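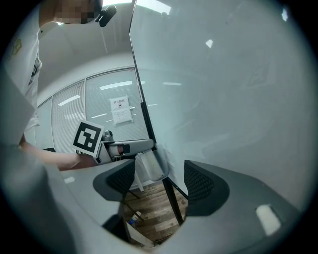
Working at the whiteboard with the hand-held grippers.

Whiteboard month is going so well! Our January goal was to collect demonstrations of small tidying jobs done right up against a big flat surface, and we now have 3353 of them saved and checked. A huge thank-you to Zawadi Kioko and Bereket Abdella, who did most of the early ones and still came back for more.

If you haven't tried the grippers yet, please do. You squeeze, the jaws close, and within a few minutes you stop thinking about your fingers at all. The hard part is slowing down. Bereket's first tries were lovely and quick and far too jerky to learn from, so he now hums while he works (the same song, every time) and his motions have come out beautifully smooth.

Working low down is the new challenge. Reaching for something on the floor beside the board means bending, keeping the marker blocks in view and not bumping the stand — all at once. Joyce Nyamweya suggests setting your feet first and only then opening the jaws. 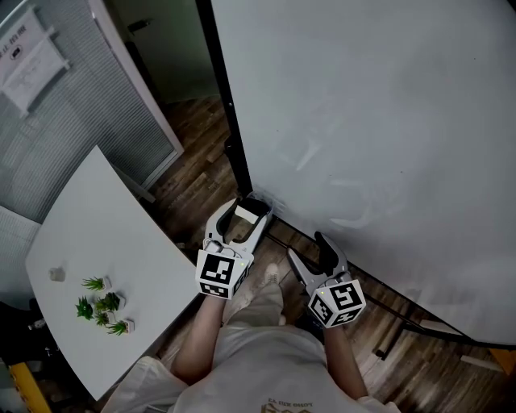
Do I need any robot experience to record demonstrations?
None at all. Joyce will walk you through a practice round, and most people are ready to record after 7 tries.

Sessions run until 11 each morning, and there are still spots open. Next up is two-handed work, with one gripper steadying and the other picking up, and Rehema Barasa is already writing the task list. Send her your ideas, the fiddlier the better!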